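Bedroom walk-through, furnished lets
Property: Ukstead, upstairs double
Checked by: Tegan Dunstan
Date: 28/04/2020

1. Smoke alarm, test button. PASS. Loud enough to wake the next street over. My ears would like it noted.

2. Window opens fully and locks. PASS, after some persuasion. Put wax on the runner before November or we'll be having this conversation again.

3. Outlets and lamp cord. PASS. Cord now runs behind the nightstand, where it should have been the last 2 times I asked.

4. Path from bed to door, 30 inches clear. PASS. Measured it twice, as I don't trust Brungate's tape.

5. Headboard secure. PASS. Gray, upholstered, vertical stitching. Gave it a good shove and it took it well.

6. Bottom sheet flat and tucked. COMMENT. Cream sheet is on but wrinkled, and someone's idea of a tuck is not mine. Redo.

7. Bed clear of loose items. FAIL. Blue cloth left crumpled, game controller left by the headboard. Sleeping on a controller is a hazard, if a modest one. Fold the first, shelve the second.

8. Mattress label attached. Not checked. See item 6, my back, and the weight of the mattress. 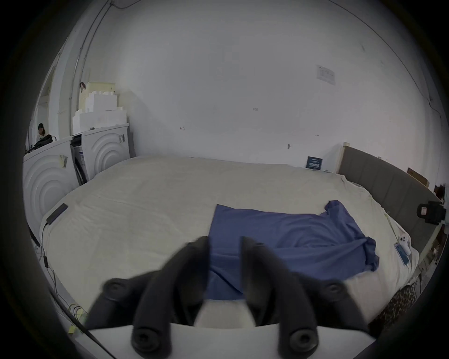
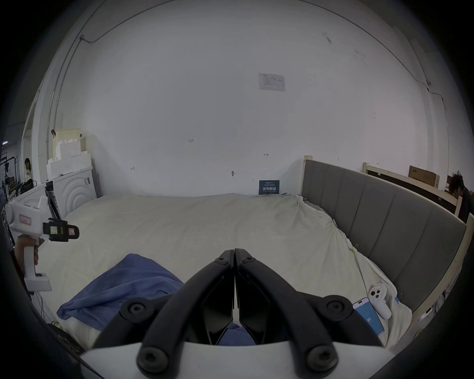

Both photos: cream sheet, blue cloth and controller.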